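9/19/23

Day off. I woke up before the alarm and lay there a while, then decided the vanity was getting done before anything else. I have been saying so since January. Had toast standing up, answered a message from Janaka Mondal about the shift swap (yes, fine), and started.

The desk part went quickly. I moved the hair things into the bathroom, threw out a bag of cotton pads that had gotten dusty, and wiped the whole top down. The raised shelf I mostly left alone. It is crowded up there, but I use nearly all of it, and every time I rearrange it I spend the next week reaching for the wrong jar in the morning. The reed diffuser stays by the mirror. So does the tall red bottle. The little figurine can stay too, along with the coins or whatever they are around its feet.

The real job was the clear organizer. I bought it at Pladard when I moved in, and the idea was that each lipstick would have its own square. For a few weeks it did. Then small bottles started going in wherever there was a gap, and after that I stopped looking. 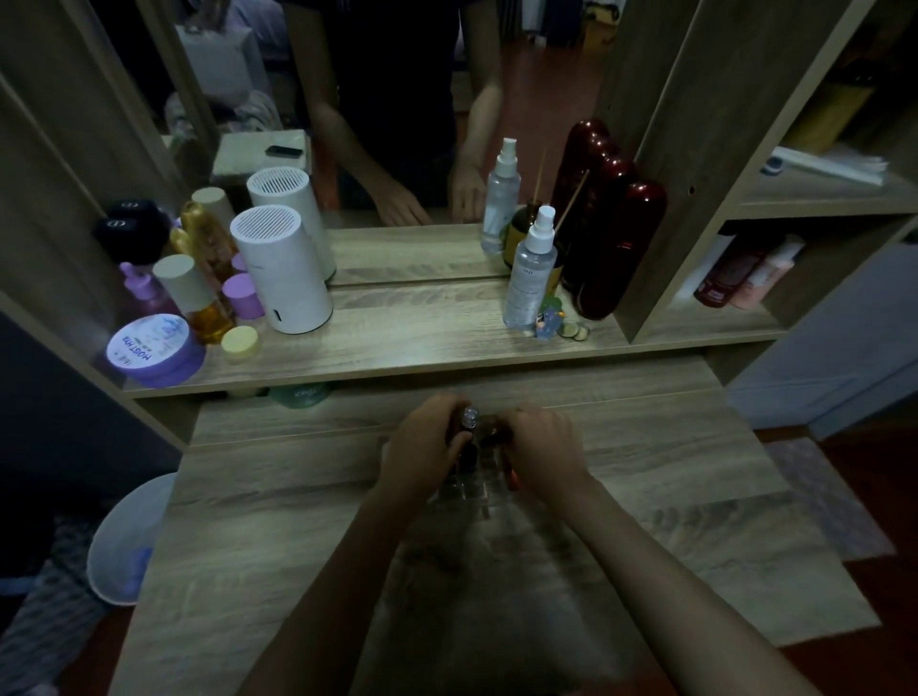 Small dark bottle with the silver cap, at the organizer.

I went through the small bottles one at a time. My rule was that if I could remember using it this year, it stayed. If I had to open it to find out what it was, it went in the maybe pile on the bed. The maybe pile got bigger than I wanted. I put two things back from it and then made myself stop.

Chaminda Sarkar called in the middle of all this, wanting to know if I still had the receipt from Graltlow for the lamp. I did not think so. I looked in the drawer anyway and found it folded inside the instructions, order number 1048, so I read that out and he was happy. He asked what I was doing and I told him, and he said he could come over and do his own sorting by throwing everything away. He has one drawer and it is full of batteries.

After the call I made tea and forgot it in the kitchen. Came back and did the lipsticks.
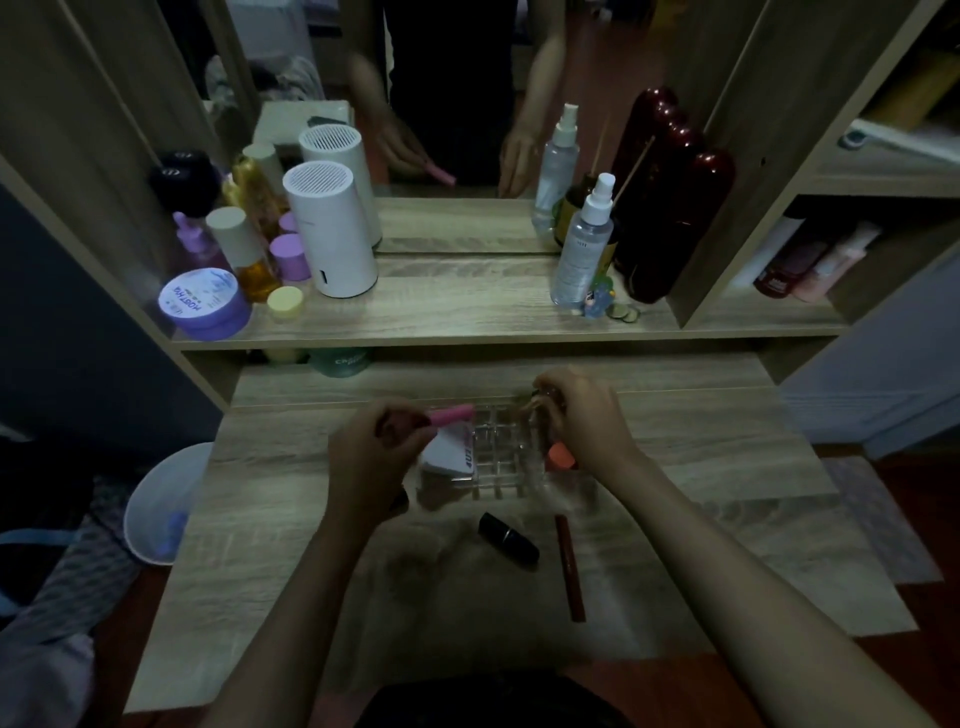 I wanted the pinks together, then the corals and oranges, then the reds and browns, with the lip gloss somewhere near the end. That sounds simple, but a lot of them are somewhere in between, and in the tube they look different from how they look on. I tested three on the back of my hand and ended up with stripes that took soap and a washcloth to get off. One that I had always thought of as pink is closer to brown. I still like it.

The light in the bedroom is poor for this kind of thing. I thought about carrying the organizer over to the window, but I did not feel like balancing it across the room.

Washed the sheets while I was at it – the bed was a mess with the maybe pile on it anyway. The pile is now in a shoebox on the closet floor. If I have not gone looking for any of it in three months I will throw it out. Janaka's sister might want the unopened ones, so I should ask before then.

Lunch was leftover rice with an egg. In the afternoon I walked to Windiler for dish soap and light bulbs and came home with dish soap, crackers and no light bulbs. The lamp in the hall is still out.

Spent the evening on the phone with Mom, then the crossword. I got stuck on the bottom left corner and left it. Tomorrow I work early. I need to move the laundry off the chair before bed, and the tea mug is still in the kitchen from this morning, full.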